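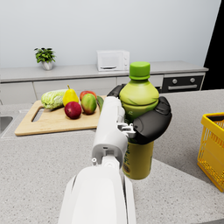
House Rules for a Two-Armed Kitchen Helper

By Fung-ping Poon
17 December 2025
Print this page | E-mail to a friend
592 shares | 38 comments

I wrote my first kitchen rules for a human teenager, and they failed. The second set is for a machine with two arms and no opinions about music, and it has gone better. Readers of the August page asked to see it. The job I always start with is one bottle, one basket and one board of produce, practiced in simulation before anybody lets the thing near real soup.

1. One board, one purpose. Produce goes on the cutting board and stays there until the job calls for it. A bottle doesn't get to live among the fruit. If you let the board become a parking lot, every later rule turns into an argument about which object you meant.

2. Grip at the middle. For a plastic drink bottle, that means fingers around the body and the cap left alone. A cap is a lid, whatever it may look like to somebody in a hurry. Lift first, travel second. I also want the bottle upright while it is in the hand, which is more than I ever got from the teenager.

3. Say what "in the basket" means. Write it down before the first run. At Gavmont, where I picked up most of my bad habits, we lost an afternoon to whether a bottle lying on its side counted. My rule now: fully inside the rim counts, and lying down is fine.
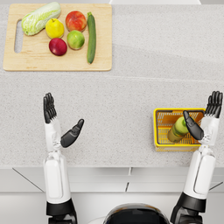

Kitchen & Bench Notes, Vol. 7, No. 4

4. Open the hand all the way before moving off. Fingers straight, thumb out, and then the arm may go wherever it likes. A half-open hand beside a mesh basket is asking to take the basket along for the ride — and it will, with great dignity, right off the counter.

5. Keep the middle clear. The stretch of counter between the two arms belongs to no one. No mug, no phone, no "just for a second" bag of flour. My neighbors in Staltcombe have heard this speech so often that they now set their coffee on the windowsill without being asked.

6. Start every run the same way. Bottle on one side, empty basket on the other, hands open. 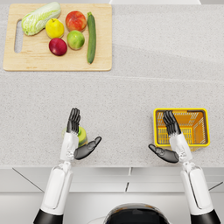

If you skip this and start wherever the last run happened to end, your log will be a diary. I keep mine in a plain notebook: date, run number, pass or fail, and one line for whatever annoyed me. After 400 runs the annoying column is by far the most useful one. By 2,000 you can read it aloud at parties, if you would like fewer parties.

7. Let one hand wait. When one hand has the bottle, the other may sit open by the basket, but it shouldn't start anything of its own. Two hands with two plans is how my Palomino mixing bowl became a Palomino mosaic.

8. Go around the produce. The shortest path from here to there often runs straight over the fruit. Take the longer one. An apple knocked off a simulated board costs nothing, but the habit will follow you home.

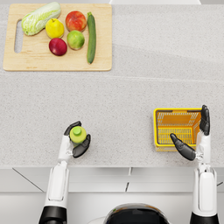
9. Stop means stop

Pick one word or one button and never use it for anything else. Test it at the start of each session, with something in the hand, and write down that you tested it. The Nirivance checklist I used to follow had 700 words on shutting down and put them on the last page, where I found them a good while after I needed them. Mine is one line and it is taped to the cupboard door.

10. Put things back yourself

Resetting the counter is still a person's job in my kitchen. Bottle, basket, board, then hands off and step away before you call the start. The teenager, now grown, finds this very funny.

Print this page | E-mail to a friend
38 comments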